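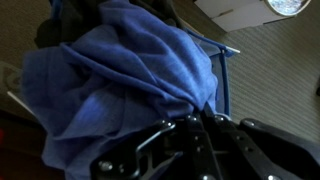 **The Ullcombe clothes swap is back!**

We're so happy to say it's on again, Saturday morning in the old library hall, and this time we have the big room (the one with decent light and the mirrors that don't wobble). In May we had 140 people through the door and more than 1000 pieces changed hands, which still makes me grin. Jeans and kids' coats went first. If you own either and don't wear them, bring them!

Same rules as before: clean clothes, no underwear, 5 items to get in, and then take home whatever you'll wear. T-shirts and other knits can come folded in a bag, but please put dresses and jackets on hangers if you can spare them. We ran out by ten last time and ended up draping things over chairs.

Ignacio Durán is running the mending table again, and he's brilliant with zippers. He'll show you how to patch an elbow too, if you ask before the lunch rush. Coffee is from Nondus, and the Pullavville bus stops right outside.

Drop-off is Friday evening at the side door on Gill Street. Ring the bell twice, it sticks.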